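Travel > Factory Visits > Foddale

My brother-in-law thinks I have a strange idea of a day off, and he may have a point. Last Tuesday I got up before six, drove two hours to Foddale and spent the whole day at a company's open house looking at a robot arm they'd like small shops to rent. I had a great time! The coffee was good too, and I'll get to the lunch.

Some background first. I run the repair side of a small appliance parts business, and we put together a lot of little kits and subassemblies: brackets, springs, connectors, that kind of thing. It's fiddly work and we never have enough hands for it in the fall. So when the flyer for the Lellham bench kit came through the mail, I stuck it on the fridge and signed up that same night.

The plant is on the Prusesberg road, past the feed store and over the railroad crossing. My phone wanted me to turn left at the crossing. Don't – that's a gravel pit. You want the low tan building with the bike racks, and you park around back. They hand you safety glasses and a badge at the door, and if you have big feet like me, bring your own steel toes because the loaner overshoes are a joke.

The morning was the sit-down part. Lellham is a rental package: one arm, a gripper with two fingers, a small camera at the wrist, a cart with the controller in it, and a person who comes out to set it up. You pay by the week, 285 dollars with a three-month minimum, and the setup visit is included. If you want swap-in fingers for odd-shaped parts, those cost extra, and nobody could give me a straight number on how much extra. I asked twice. I was told it would be in the quote.

The software has a name of its own, Javier, and I never did find out who picked it. Javier runs on a tablet, and it's the part I'd come to be grumpy about, because I've been burned by tablet software before (our label printer, don't get me started). But it was pretty plain. You pick a job, you move the arm through it by hand, you save the positions and you give them names. There's a big button for slow speed and it stays on the screen the whole time, which I liked a lot.

After that they split us into groups of seven and walked us through to the benches. It's a nice bright room with a hum to it, like a grocery store at night. Every station had a monitor showing what the wrist camera sees, and I ended up watching the monitor more than the arm. You get so much closer! I could never get my own head in there without bumping something.

The bench I hung around longest was working with small parts in a steel tray lined with gray foam. I'd been wondering about the foam, as we use bare trays at home and everything slides to one corner the minute you pick the tray up. I'm going to steal that idea whether we rent the robot or not.

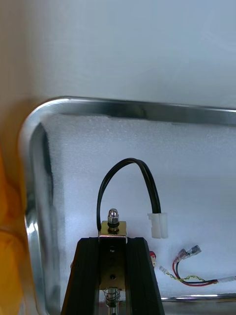
The wrist camera's view at the parts tray, with the brass-colored bracket between the gripper's fingers.

I asked whoever would listen about the wires, which are always my worry. A bracket is a bracket, it stays the shape it is. But a cable with a plug on it goes wherever it likes, and loose leads with spade terminals love to hook onto things. The answer I got was fair, I thought. The kit is meant for gripping the solid parts, and if a job has a lot of floppy wiring in it they suggest you keep a person on that step, or clip the leads down first. I'd rather hear that at an open house than find it out in October with a truck waiting.

The other thing I asked about was scratches. Our customers send back anything with a mark on it, and brass shows everything. You can set the grip force for each saved job in Javier, and there are soft pads you can stick on the fingers. The pads wear out. They sell them in packs, of course they do.

Then it was our turn. Everybody in the group got to teach the arm one short move, and mine was just to pick up a plastic block and put it down on a square of tape. My first try missed the tape by about an inch, and my second was fine. The arm moves easier by hand than I thought it would, kind of like pushing a shopping cart with good wheels, but it's heavy at the elbow when you reach way out. If you're short you may want a step. I mentioned that on the comment card.

Lunch was in the old loading area and it was chili, with cornbread, and there was plenty of it. I sat with two people from a lamp shop who already had a Lellham on rental since spring. They were happy with it for the most part. Their complaints were that the cart is too wide for their aisle and that the phone help closes at four, right when their second shift is getting going. They also said to get the longer power cord at the start and not wait.

In the afternoon there was a talk on upkeep (long, and the room was warm) and a look at the shipping area, where the carts get crated up. The stencil on the one nearest the door said 488 pounds, so if your shop is up a flight of stairs like our old one was, that's your answer right there. They want a flat concrete floor and a regular wall outlet, and clear space all the way around the cart.

So would I rent one? I'm leaning toward a three-month run, starting in September, for just the bracket and spring kits. I want the quote with the extra fingers in it before I sign anything, and I want to measure our back aisle. We've got a pillar in there that's been in the way of everything we ever bought.

If you go to the next one, get there early for a spot in the first group, because by mid-afternoon the line at the benches was out into the hall. And fill up before you leave Foddale – the gas station on the Prusesberg side was closed when I came back through.

Contact | Copyright, all rights reserved | Back to top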